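Week 4 notes – collecting demonstrations (Mercy Shirima's section)

Bring these to lab. Reading is the Plelero handout, first half only, skip the math for now.

What a demonstration is. One person drives the arms, start to finish, one task. We save joint positions, gripper commands and video, all on the same clock. If the clocks drift the episode is junk – check before you record, not after.

Targets for the term: 542 episodes across all groups. Each group does 20 per session. Stop at 20 even if its going well, tired drivers get sloppy and the model copies sloppy.

Vary the starts. Move things, turn them, swap left and right. Last September the Lirorside set had the same start position for 100 episodes in a row and the policy learned the position, never the object. Sang Châu will show the plots.

Keep failures but label them. A fumble plus recovery is useful. A fumble plus quitting goes in the discard folder. Dont delete anything yourself, ask Haf.
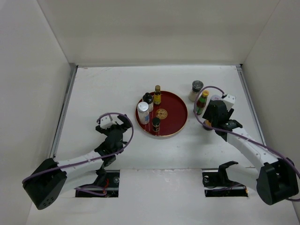 Start states get written down before the arms move. Use the log sheet: which containers, on or off the tray, where the grippers are. For a layout like the one here you would write four on the tray, two off to the right, short dark jar nearer the front rim, left gripper open and empty. Note the yellow-capped bottle too – it stands right by the right gripper, and the purple cable arches over it, so think about teh lift path. One line per episode is enough.

Driver and logger swap at the halfway point. Logger calls start and stop out loud.

For next time: read Tamura on action chunking, bring one bad episode from your own set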